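Pillowcase

A pillowcase is a removable cloth cover for a bed pillow, usually a fabric bag with one open end. It keeps sweat, hair and crumbs off the pillow, and is washed far more often than the pillow ever is – a fact most sleepers prefer not to dwell on.

The plain bag style is the oldest and the most common. In the Levport style the opening has a deep inner flap, which hides the pillow and, during laundry, any missing socks.

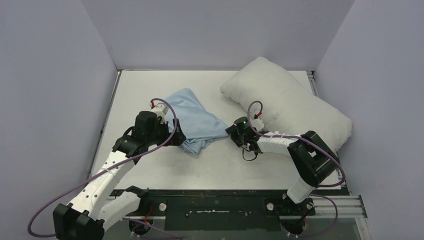

Putting one on is a small domestic skill with rival schools. The Viltitz method turns the case inside out, grips the pillow by two corners and flips the fabric over it. The shaking method needs more room and more patience. Both leave a lump in one corner, which is traditionally punched.

Folding is simpler: in half lengthwise, then in thirds.

Contact | © Stokodard Household Encyclopedia | Back to top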